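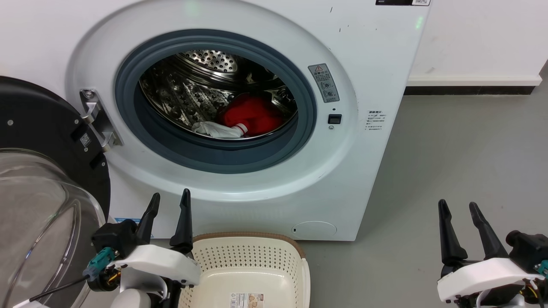
So the Parkby talks have ended with a joint statement. I've read it twice now and I still couldn't tell you what Gomley and Urner have agreed to do about the strait.

1/ The statement runs to 1295 words. The word "ceasefire" comes up once, in a sentence welcoming the one that was already there in October. "Monitoring" gets a whole paragraph. Who does the monitoring is "to be determined".

2/ We're told there will be "up to 100" observers. Anyone who has followed these missions knows what "up to" does to a number. Zero is up to 100.

3/ Look at who signed. Both foreign ministries sent deputies. The last round at least had ministers in the room, and that one fell apart over the wording of the harbour clause before the coffee was cold.

4/ Speaking of the harbour clause: gone. There's a line about "practical arrangements for commercial shipping" and that's your lot. If you run a ferry out of Gomley, good luck working out whether you can dock on the other side next month.

5/ The Urner delegation is briefing that this is a breakthrough. The Gomley delegation is briefing that it gave nothing away. I suppose both could be true, but I'd like to see it done.

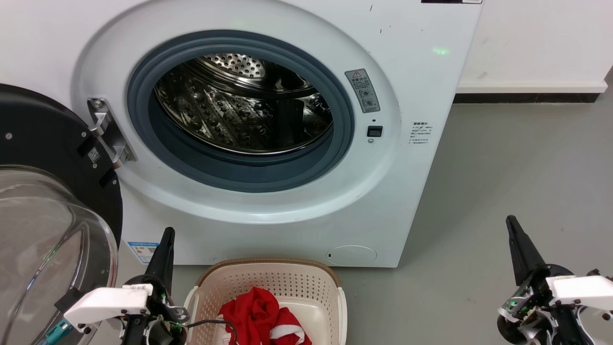
6/ Then there are the prisoners. Families were told before the talks that 74 names were on the table. The statement mentions "humanitarian cases" and gives no figure at all. I'd want a very good explanation for that, and so far the only answer has been that lists are sensitive. They weren't too sensitive to brief about last week.

7/ Several people have asked me about the Takagi plan. It's in there, sort of. The original had three stages with a deadline on each. The new text "takes note" of it and drops the deadlines. In diplomatic English, taking note means you've seen the document and put it back in the folder.

8/ Yes, talking is better than shelling. I've had that reply a dozen times this afternoon and I agree with it. I just don't think it means we have to clap for every communiqué.

9/ What would change my mind: a published list, a date for the first observers, and one ship from each side getting through without being turned round. All of that could be done before the next round if they wanted it done.

10/ The next round is "at an early date", venue not named. Parkby has apparently offered again. I'll read that statement too, and if the harbour clause is back in it I'll say so here.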